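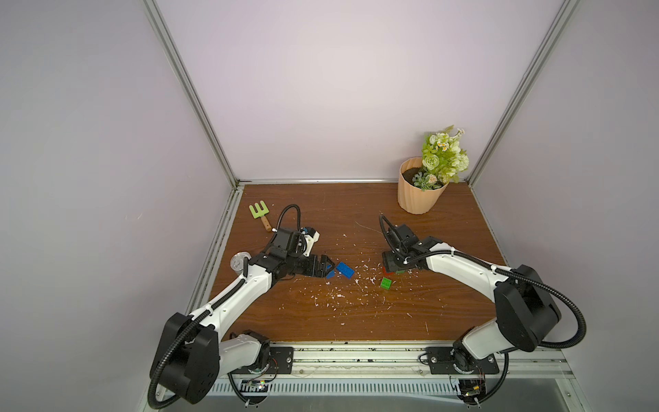
June 21, 2026

Second attempt at the hide glue. Last batch went off in the jar while I was at my sister's, and the smell is still in the rag drawer.

Soaked the Plisell granules overnight in cold water, 100 g to the same weight of water plus a splash. The splash is unscientific and I stand by it. Warmed it in the double boiler to 53 C by the Hartono thermometer, which reads 4 degrees high in boiling water, so make of that what you like. I made nothing of it and carried on.

Test joints: maple to maple, walnut to maple, and one piece of the mystery board Benjie swears is pear. Rubbed joints, no clamps. Open time is shorter than I remember – the third one skinned over while I was hunting for the brush.

Pear (?) joint let go after 37 minutes when I picked it up to admire it. The other two stay put until Monday evening. Don't flex them, Benjie.

Leftover glue is in the fridge in the Tutberg jar, labeled GLUE on the lid and both sides. It looks a lot like apple jelly. Benjie Calimlim has been told.

To do: order more granules before July, new brush, ask Trilitz whether they still sell the fish glue in small bottles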